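Does fabric softener really ruin towels?

Posted in Laundry & Linens

My sister-in-law swears that softener "kills" towels and that I should switch to Jandell rinse, which costs three times as much. I've used ordinary Kekska softener for years. My towels are a bit slow to soak up water, but they're also old. Is there anything to this, or is it just a way to sell another bottle? Hard water here, 300 ppm according to the city.

Hưng Vi
I'd be suspicious of both bottles. Softener leaves a coating on the cotton, and that coating is what you feel as soft. It does slow down absorbing. "Ruin" is a stretch, and I have yet to see a rinse that does more than a second plain rinse would. 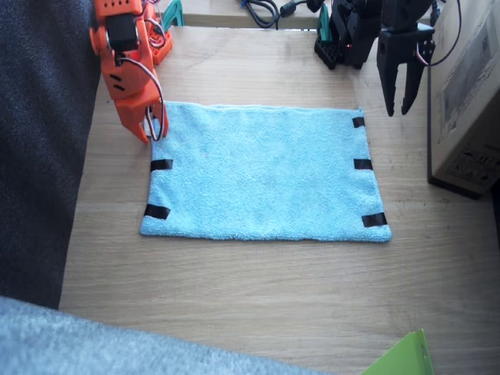
Try it before you spend anything. Wash two of the old towels hot with half your usual detergent and no softener, three or four times. Put a few drops of water on one and see if they bead up. If they still do after that, blame age or the hard water. I'd also ignore the 400-wash promise on the Jandell label. Who counted?

padlock_jo
vinegar. works every time

Marlene in 14B
Vinegar does not work every time, and some washer manuals tell you to keep it away from the rubber seals, so check yours first. I used it all through May and my towels felt the same as before. Skipping dryer sheets made more difference. They leave the same kind of coating as softener, and people forget they're using them.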